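Kilatcombe Robot Workshop - Monthly Members' Meeting
Minutes, Aug 4, 2025

Chair: Settimio Sartori
Minutes: Maricel Fajardo

Settimio welcomed everyone back and thanked those who had carried the extra chairs up from the lower hall. The February minutes were read again, since we had run out of time for them twice, and were finally accepted with one spelling fixed.

1. The Sorkik arm fault

Most of the evening went to this, and rightly so. For those who missed the messages, the Sorkik arm went down too far during the stapler pickup test and pressed its gripper into the tabletop for a good few seconds before the operator reached the stop button. Everyone is fine, we are very glad to say, but one fingertip is bent and the table has a dent in it that you can feel with your thumb.

Maricel had gone through the log at home. The pickup had been run 200 times in the simulator first, and 74 of those runs came after the last change to the grasp height. None of them raised a warning. She believes the height was saved for the simulated table and then carried over to the real one, which sits 45 millimeters higher now that it is on the new legs. The force limit ought to have caught it all the same - and that was the part that worried people most. It had been switched off in the settings file, and we could not settle who did it or when, and Settimio asked kindly that we not spend the evening trying.

We put the simulated setup on the big screen so that we could all talk about the same thing: the red stapler on the white tabletop, with the black fingertip off to the left of it.
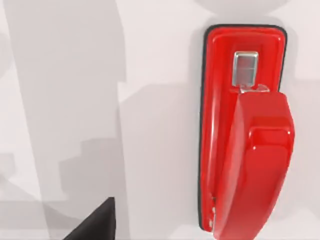

Evangelista asked whether a simulator that lets the force limit be off without a word of complaint should be trusted for safety checks at all, and felt that we had been treating a clean run as permission to go ahead. There was a good deal of nodding. Settimio said he had been as guilty of that as anyone, and that a clean run should mean only that we may try it slowly on the real arm, with a hand on the stop button.

After a long and friendly discussion (and a break for coffee) we agreed:

- The Sorkik arm stays unplugged until the fingertip is replaced and the force limit has been tested against a foam block.
- Table height is to be measured and typed in at the start of every session, even if the table hasn't moved.
- First runs of any new motion will be at low speed, with 2 people present.
- Maricel will make the start-up script refuse to run if the force limit is off.

2. Skido parts order

The replacement fingertip will go in with the Skido order. Settimio will also ask for a second stop button on a longer cable, as the present one is a stretch from the keyboard.

3. Other matters

The dent will be left alone for now. Please bring back any borrowed hex keys - the small ones especially are missed. The next meeting will be in the same room, at the usual time.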